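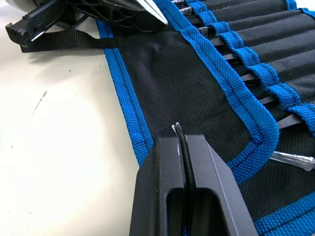

통권 125호 · 6쪽

장비 사용기: 사르나리(Sarnari) 양팔 작업 키트

지난 호에서 예고한 대로 바즈와(Bajwa)가 대여하는 양팔 작업 키트 사르나리의 사용 결과를 싣는다. 대여 기간은 한 달이었고, 설치와 교육은 바즈와의 암나 피르자다(Amna Pirzada) 기사가 맡았다. 시험 과제를 짜고 기록한 사람은 본지 장비란을 담당하는 프레이저 프링글(Fraser Pringle)이다.

키트는 팔 두 개, 그리퍼 두 개, 손목 카메라와 머리 카메라, 제어기, 작업 소프트웨어 로렐(Lorel)로 이루어진다. 작업대와 노트북은 포함되지 않는다. 우리는 쓰던 흰 탁자 두 개를 맞붙여 앞쪽을 작업면으로, 뒤쪽을 물건 두는 자리로 썼다. 바즈와의 안내서는 작업대 하나로도 된다고 하지만, 다음 과제에 쓸 물건을 팔이 닿는 곳에 미리 놓아두려면 두 개가 편하다.

과제는 공구 말이로 정했다. 좁은 칸이 나란히 있는 검은 천 재질이고 가장자리에 파란 테두리가 둘려 있다. 독자 가운데 소형 수리점을 하는 분이 많아, 상자 옮기기 같은 과제보다 이쪽이 참고가 될 것으로 보았다. 천은 밀면 접히고 당기면 따라온다. 드라이버 축은 가늘어서 손가락 사이에서 돌기 쉽고, 끈은 잡는 지점에 따라 늘어지는 방향이 달라진다. 단단한 물건만 다루어 본 장비에는 까다로운 편이다.

먼저 그리퍼부터 적는다. 손가락은 두 개이고 안쪽 면이 평평하다. 가는 끈처럼 두께가 거의 없는 것도 두 면이 맞닿듯이 오므려 문다. 다만 끈이 탁자에 납작하게 붙어 있으면 손가락 끝이 밑으로 들어가지 못한다. 이때는 반대쪽 팔로 천을 조금 들어 틈을 만든 다음 집게 했는데, 이 동작을 로렐에 따로 가르쳐야 했다. 기본으로 들어 있는 집기 동작은 상자와 병을 기준으로 만든 것이어서 끈에는 맞지 않았다.

파지력은 소프트웨어에서 단계로 고른다. 천에는 가장 낮은 단계, 금속 축에는 그보다 두 단계 위가 맞았다. 단계를 너무 높이면 축이 옆으로 튕긴다. 안내서에 이 내용이 없어서 첫 주에는 공구를 여러 번 떨어뜨렸다. 피르자다 기사에게 문의하니 재질별 권장값 표가 따로 있다며 다음 날 보내 주었다. 처음부터 설치 상자에 넣어 주면 좋겠다. 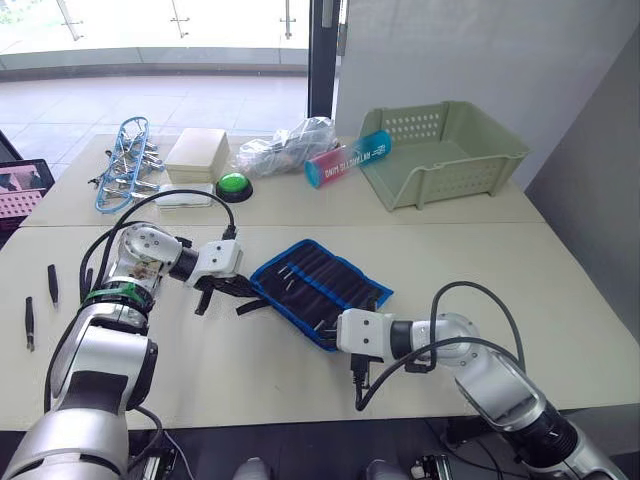
두 팔의 역할을 나누는 방식은 세 가지 가운데 고를 수 있다. 좌우가 따로 움직이는 독립 모드, 한쪽이 붙들고 다른 쪽이 작업하는 보조 모드, 양쪽이 같은 물건을 함께 드는 협동 모드이다. 공구 말이를 펴거나 방향을 돌려놓을 때는 협동 모드, 공구를 칸에 꽂을 때는 보조 모드를 썼다. 독립 모드는 이번 과제에서 쓸 일이 없었다.

모드를 바꾸면 두 팔이 대기 자세로 돌아간 뒤 다시 시작한다. 한 번은 별것 아니지만 펴고, 꽂고, 다시 돌려놓는 식으로 이어지는 작업에서는 기다리는 시간이 쌓인다. 바즈와는 다음 판 로렐에서 대기 자세를 생략하는 설정을 넣겠다고 답했다. 시기는 밝히지 않았다.

배선은 아쉬웠다. 손목으로 가는 검은 케이블이 팔 위로 크게 고리를 그리며 올라갔다 내려온다. 관절이 움직일 여유를 두려면 어느 정도 길이가 필요하겠지만, 위쪽에 선반이나 조명이 있는 작업실이라면 설치 전에 높이를 재어 보아야 한다. 우리는 작업대 위쪽을 비워 두고 시험했다. 케이블 고정 밴드는 별매이며, 데르네크(Derneck)에서 나오는 같은 폭의 밴드도 맞는다.

카메라는 잘 쓰는 사람과 그렇지 않은 사람의 차이가 클 것 같다. 손목 카메라는 손가락 끝과 물건이 가까이 잡혀서 끈이나 축을 물었는지 확인하기에 좋다. 머리 카메라는 작업대 전체를 내려다본다. 문제는 빛이다. 시험 장소는 한쪽이 큰 유리창이어서 오전과 오후의 밝기가 많이 달랐고, 오전에 맞춘 노출로 오후까지 쓰면 공구 축의 반사를 잘못 읽는 일이 있었다. 로렐에는 자동 노출이 있으나 기본값이 꺼짐이다. 켜고 나서는 같은 오류가 줄었다.

보조 모드에서 공구 꽂기를 반복한 시도는 모두 406회이다. 처음에는 칸 입구에서 끝이 걸려 멈추는 경우가 많았다. 칸 입구가 닫혀 있으면 끝을 맞추고 밀어도 천이 함께 밀린다. 프링글은 반대쪽 그리퍼로 공구 말이 끝을 눌러 천을 팽팽하게 한 다음 비스듬히 넣는 순서로 바꾸었고, 그 뒤로는 사람이 손을 대는 횟수가 눈에 띄게 적어졌다. 성공률을 숫자로 싣지 않는 것은 중간에 순서와 노출 설정을 모두 바꾸어 앞뒤를 한데 묶을 수 없어서이다.

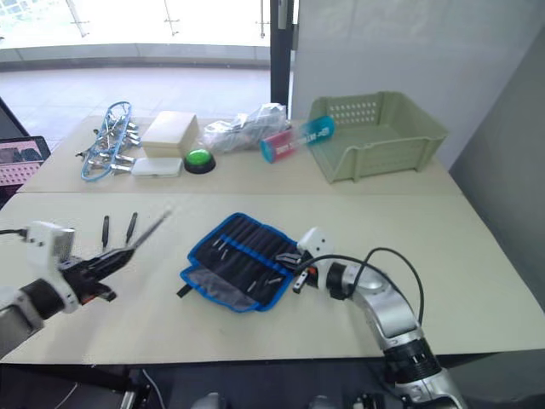

긴 축은 잡는 위치가 결과를 좌우한다. 가운데를 잡으면 끝이 흔들리고, 손잡이 가까이를 잡으면 안정되지만 손목을 많이 꺾어야 한다. 로렐은 잡을 위치를 화면에서 점으로 지정하게 되어 있는데, 물건이 가늘수록 점을 정확히 찍기가 어렵다. 확대 기능은 있으나 단축키가 없다. 마우스를 쓰지 않고 노트북 터치패드로만 하려는 분에게는 권하지 않는다.

소음은 크지 않았다. 팔이 빠르게 움직일 때도 옆에서 보통 목소리로 대화할 수 있었다. 제어기 팬은 계속 돌며, 먼지가 많은 작업실이라면 필터를 자주 확인해야 한다. 정기 점검 주기는 가동 2000시간이고 점검은 바즈와가 방문해서 한다. 대여 중에는 점검비가 없고, 구매한 경우에는 둘째 해부터 받는다.

대여료는 한 달 1859유로이며 설치와 반나절 교육이 들어 있다. 운송비는 별도이다. 두 달째부터 할인이 있지만 계약할 때 미리 신청해야 하고, 쓰다가 연장하면 적용되지 않는다. 우리는 이 조항을 늦게 보았다. 보증금은 반납 후 장비 확인이 끝나면 돌려준다.

어떤 작업실에 맞는지 묻는다면, 같은 구성의 공구 세트를 꾸준히 채워 넣거나 정리하는 곳이라면 한 달 빌려 볼 만하다. 종류가 매일 바뀌는 수리점에는 아직 이르다. 공구가 바뀔 때마다 잡을 위치와 파지력을 새로 정해야 하고, 익숙해진 다음에도 한 종류에 한 시간 가까이 걸렸다.

피르자다 기사의 교육은 설명이 빠른 편이지만 질문에는 끝까지 답해 주었다. 교육을 받을 때 실제로 다룰 물건을 가져가는 것이 좋다. 준비된 연습용 블록으로만 배우면 천이나 끈을 어떻게 다루는지는 혼자 찾아야 한다.

프링글이 정리한 파지력 표와 공구 꽂기 순서는 편집부에 요청하면 보내 준다. 다음 호 장비란에서는 데르네크의 케이블 밴드와 작업대 고정구를 다룬다. 사르나리를 이미 쓰고 있는 독자의 의견도 받는다.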